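Zarnero Kitchen Words: a data card

Hello, and thank you for stopping to read this before you download anything. Zarnero is a collection of handwritten recipe cards, typed up and lightly tagged, put together by Maarja Kivi and Agustina Yáñez with a great deal of help from Sarmīte Krūmiņa, who can read almost any handwriting you put in front of her. There are 3171 recipes in this release, in 11 plain text files, grouped by the kind of dish (soups, breads, pickles and so on).

What each record holds

Every recipe has a title, a list of ingredients, the method as it was written, and a notes field for anything scribbled in the margin. We have kept the old spellings, the crossings-out and the little grumbles about ovens, as they seemed to us the nicest part of the whole thing. Quantities stay in whatever measure the cook used, so do expect teacups, knobs and "enough flour".

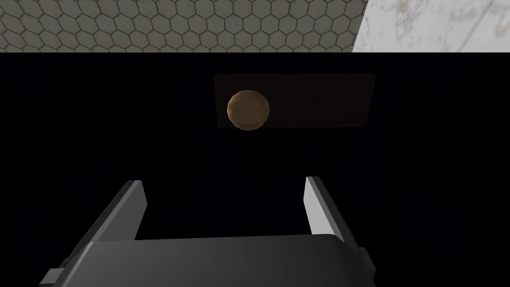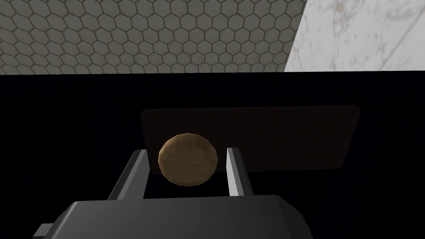

Round and golden-brown in the second one.

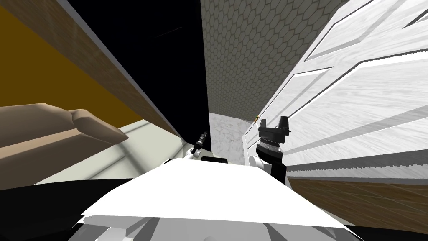
Can I use the recipes in a printed cookbook?

You can, so long as you credit Zarnero somewhere in the book and leave out the 29 recipes marked "family only" in the notes field, which were lent to us for study and nothing more.

Known problems

The pickles file still has a few duplicates, mostly the same beetroot recipe copied out by different cousins. Oven temperatures are missing from a good many of the older cakes, and we would much sooner leave a gap than guess. Yoshinori Maruyama has been checking the fish dishes and hopes to finish by October, work permitting.

Version 2, Feb 6, 2022

Breads and buns are now separate files, and the broken accents in the titles have been mended. If you spot a slip, please write to Liis Juška with the record number and the word you think is wrong.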